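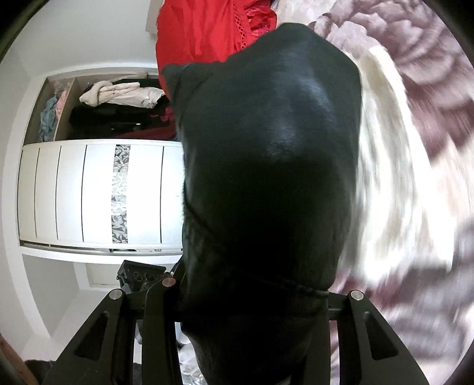 Fovine releases Gritine 3, a grasp planning and perception package for soft household items

23/03/2026

Fovine today released version 3 of Gritine, its software for planning and supervising two-finger grasps on clothing, bags, bedding and other items that change shape when held. The release is available to all current licence holders and replaces version 2, which will receive security fixes only.

Gritine takes images from a camera mounted on the gripper and returns a grasp point, a closing width and an approach path. Earlier versions treated the target as a fixed outline, found once before the fingers closed. Version 3 updates the outline on every image and continues to do so while the item is held, lifted and moved.

The main changes are as follows.

Segmentation of dark items. The perception module has been retrained to separate a dark item from dark gripper fingers. In version 2, a black bag or garment held between black finger plates was often merged with the plates, and the planner then reported a closing width that was too large. The new module uses the known shape of the fingers, read from the tool description file, and removes them before the item is outlined.

Motion blur. Images taken during a fast turn of the wrist are no longer dropped. Each region of the image is given its own blur score, so a sharp view of the held item can be used even where patterned bedding or other background is smeared. Regions above the blur limit are left out of the map of the room but are still checked for collision.

Open storage. The planner now accepts compartments, shelves and wardrobe recesses as bounded spaces with one open side. Piled clothing inside a compartment is modelled as a single soft volume with a height limit. Users who need items in a pile to be listed separately can turn this on in the settings, at a cost in planning time.

Cords and straps. Drawstrings, belts and straps are marked as a separate class. By default the planner keeps the fingertips clear of them. The clearance is set in the tool description file and the default value is 20 mm.

"Most of the faults reported against version 2 came after the fingers had closed," said Begoña Aguirre, head of perception at Fovine. "The planner had an outline from before contact and went on trusting it. A sack full of clothes does not keep that outline. Version 3 measures it again, and if the new outline does not agree with the plan, the plan is changed or the motion stops."

The perception module was trained on 2,000 recordings of handling tasks made in furnished rooms with hand-held grippers. A further 2,000 recordings were held back for testing and were not used at any stage of training. The tasks include picking up, moving and putting down clothing and soft bags near beds, wardrobes and chairs. Test results are given per task in the technical notes supplied with the release. Fovine does not publish a single combined score.

Gritine 3 includes a revised version of Hadier, the replay tool used to inspect recordings. Hadier now shows the item outline, finger position and blur score on one timeline, and can export any stretch of a recording as a test case. Test cases made in version 2 must be converted with the supplied script before use. Converted files cannot be opened in the older version.

Leandro Nieto, who leads the planning group, said the change to the file format had been put off twice. "The old format stored one outline per grasp. There was no clean way to store a series. We would have preferred to keep the files readable in both directions, but the result would have been slow to load and hard to check."

Gritine 3 was tried by a small number of licence holders from February under the working name Arboleda. Settings files from the Arboleda builds will load without changes, except for the collision margin, which is now given in millimetres.

Known limits in this release: clear plastic bags are not supported; mirrored or faceted door panels may produce false edges and should be masked during set-up; and two items held together are reported as one.

Licence holders can download the package, technical notes and conversion script from their account page. Requests for evaluation copies should be sent to the Fovine sales desk. Press questions should be addressed to the Fovine press office.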